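Hand-held gripper comparison: wrist camera lens, wide vs narrow
Hardware > End effectors and cameras
Page 1 of 1

r_pangilinan
September, 9:40 am

Putting this up in case anyone else is choosing between lenses for hand-held grippers. We have two hand units at the Mikerdale lab. Same body, same fingers, same camera module. Unit A has the very wide lens, unit B has the narrower one with much less distortion. Both write to the same recorder.

Task was picking soft items off a rack and dropping them in a bin. Three operators took turns with each unit. After throwing out bad starts we kept 3,637 clips across both.

Results so far:

Tracking dropouts were much lower on unit A. Unit B lost its pose whenever the operator faced a plain wall at close range.
Finger tip detail was better on unit B. You can see the edge of a thin strap properly, where unit A smears it over a few pixels.
Operators didn't notice any difference in handling. The two lenses weigh nearly the same.

I'm leaning towards A for everything. Happy to be talked out of it.

ashetty
September, 10:15 am

What exposure setting? If unit B was on auto and the room has bright ceiling fixtures, the dropouts may be an exposure problem and have little to do with field of view. A wide lens almost always has something dark in it to balance the meter. A narrow one swings all over the place.

r_pangilinan
September, 10:32 am

Auto on both. Fair point. I can lock it and rerun.

dagdag_ron
September, 11:05 am

I'd go the other way and keep the narrow lens. We ran the wide one at Stastberg for most of a year and the policy never got good at the last few centimetres of the grasp. Half the pixels go to ceiling. You pay for those pixels in training and get nothing back at the finger tips.

If tracking is the worry, fix the tracking. Put a second camera facing outwards and leave the wrist camera for the fingers.

ashetty
September, 11:20 am

A second camera means a second clock. How did you sync them?

dagdag_ron
September, 11:48 am

Hardware trigger off the recorder board. Took two evenings. The cable strain relief took longer than the firmware.

anitha_p
September, 1:10 pm

I don't agree that the ceiling is wasted. Ceilings are the best tracking surface in most rooms. Lights don't move, people do. When I masked out the top third on our data the pose error got clearly worse, and it got worse again when there was foot traffic.

On finger detail, try raising the sensor resolution before you change the lens. We went from a cropped mode to the full sensor at 30 frames per second and most of the smearing near the centre went away. The edges stay poor, but the fingers aren't at the edges.

dagdag_ron
September, 1:26 pm

Full sensor at 30 filled our cards by lunch. Also heat. What is your housing temperature after an hour?

anitha_p
September, 1:41 pm

Warm, still comfortable to hold. I haven't put a probe on it. We do swap units between operators, so ours get a rest.

o_pascu
September, 2:30 pm

Some notes from the Gornenix side, where we tested both lenses on one body and swapped them over.

Calibrate again after every swap. The lens barrel has play in it and reusing an old calibration gave us a steady drift that looked like bad tracking. We burned 900 clips before we found it.

Lock the focus ring. A dab of threadlocker will do. Tape creeps.

Compare on the same route through the same room. Renato, your two units may have been pointed at quite different things. A brick wall has plenty of corners to track. Painted plaster has almost none.

Could you post one from unit A? I'd like to see how much of the view is body and how much is room.

r_pangilinan
September, 3:05 pm

Unit A, lens as shipped, no undistortion applied:
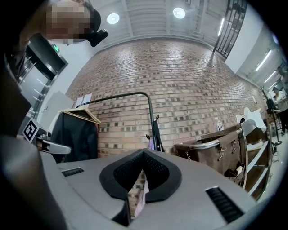

ashetty
September, 3:22 pm

Thanks. The gripper body takes up the lower half, so your useful room view is the upper half only. There's still a lot to hold on to in it: the brick courses, the railing at upper right, the square marker over on the left. The round ceiling lights look blown to me, which is where I'd start with a locked exposure.

I would mask the body before the feature detector sees it. It is fixed to the camera, so any corners found on the vents will tell the tracker you're standing still.

o_pascu
September, 3:40 pm

Agree on the mask. Draw it slightly oversize. I'd mask people as well, or at least drop features on them.

dagdag_ron
September, 3:58 pm

This makes my case for me. Look at how much of it is housing. On the narrow lens I'd tilt the mount down a few degrees and have mostly fingers and target.

anitha_p
September, 4:12 pm

And then you'd lose the railing and the lights, and be back to the dropouts he started with. Your setup works because of the second camera. He has one.

dagdag_ron
September, 4:20 pm

Granted. With one camera, wide. I still say buy the second camera.

r_pangilinan
September, 4:45 pm

Plan for the rerun: exposure locked on both, body mask on both, fresh calibration before each block, same operator and same route. Target is 1,000 clips per lens. I also have a Hegde mount on order that lets me change the tilt without taking the housing apart, so I can try Ronaldo's angle on unit B as a third case.

Will post the dropout numbers in this thread.

ashetty
September, 4:51 pm

Please post the calibration residuals with them.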